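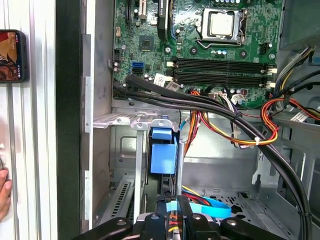
What does Prodby need before it can plan a grasp?

One wrist camera stream, the joint states, and a part file that names what you want the arm to go for. Depth is nice to have, but the planner will run without it.

Prodby

Prodby is the perception and planning layer I wrote for taking desktop PCs apart and putting them back together with a single arm and a two-finger gripper. It finds the parts, works out which ones the fingers can get at, and hands a short list of moves to whatever controller you run. I use it with Hotoson, my motion server, but the bridge is one small file and you can swap in your own.

I started it in November as a weekend script for finding memory slots and it got out of hand (they always do). The last big cleanup was May 2022, so if you have an older checkout, please pull before you file a bug!

What's in the repo

perception/ - part detector, wire masks, pose fitting
planner/ - reach checks, approach angles, retries
bridge/ - talks to Hotoson over a socket
tools/ - labeling helper, log viewer, hand-eye calibration
parts/ - one YAML file per part type

Getting it running

You'll want Linux and Python 3.9 or newer. A GPU helps the detector a lot. On a plain CPU it works, just slowly enough that you'll wander off and make coffee.

pip install -r requirements.txt
python tools/calibrate.py --camera wrist
python run.py --parts parts/desktop.yaml --dry-run

Leave --dry-run on the first few times. It draws the planned path in the viewer and sends nothing to the arm. I skipped this step once with the camera transform flipped and the gripper went very confidently toward the power supply, so now dry run is the default and you have to pass --live to move anything.

Unplug the PC before any of this. Not just off at the switch, unplugged.

How the planner thinks

Every part the detector finds gets a type, a pose and a "blocked by" list. A cable lying across a bracket puts that cable on the bracket's list, and the planner won't touch the bracket until the list is empty or you override it. That one rule gets you a sensible order most of the time without any clever search.

Approach angles come next. The planner tries 9 of them per part, starting straight down, and throws out any where the finger tips or the gripper body would hit the case. The body is the one that gets you. It's a lot wider than the fingers, and down in a drive cage the fingers fit fine while everything behind them doesn't. If your gripper is a different shape, edit gripper.yaml and be generous with the numbers.

Then there are the retries. If the fingers close and the width reading says they're holding air, the planner backs off, takes a new look and tries again with a small shift. After three misses it stops and asks you.

The detector

It knows 11 part types right now: motherboard, CPU socket, memory slot, fan header, SATA port, SATA cable, power connector, loose power wires, drive bracket, standoff and screw. Adding a new one takes about 200 labeled frames in my experience, fewer if the part is brightly colored and always the same shape.

Labels are in Fikeo format, one JSON file per frame with polygons for hard parts and center lines for cables. I tried boxes for cables early on and it was hopeless - a box around a long curved cable is mostly other stuff. With a center line you can ask for a point along the cable and a direction to close the fingers across, and that's all the grasp code wants.

Things that go wrong

Empty and filled memory slots get mixed up when the view is steep. Tilt the wrist and take a second look before you trust it.

Black cables on dark metal lose their middle section, and the tracker sometimes calls the two halves separate cables. There's a join_gap setting that fixes most of this. Set it too high and it'll happily join two cables that have nothing to do with each other, so creep up on it.

Shiny CPU lids upset the pose fitting if your lamp is right overhead. Move the lamp.

Hands are masked out, and the arm pauses when one is found in view. Please don't treat that as a safety system. It's a detector, it misses things, and you should have a real stop button within reach.

Screws are found but not turned. I have a half-finished driver tool on the kanaujia branch (Kanaujia is the second, smaller arm) and it mostly works on the bench. It isn't merged because the two arms still argue over who gets to be above the case.

Settings I change the most

min_score: 0.6 for parts, 0.4 for cables
join_gap: start at 6
max_speed: leave it low until you've watched a full run
look_again: true, always

Bug reports

Send the log folder and your gripper.yaml, please, and say whether you were on --live. Logs without the gripper file are really hard to replay. Pull requests are welcome too, and new part files most of all - I only have so many old desktops under my desk.

License is MIT for the code. The detector weights are for research use only.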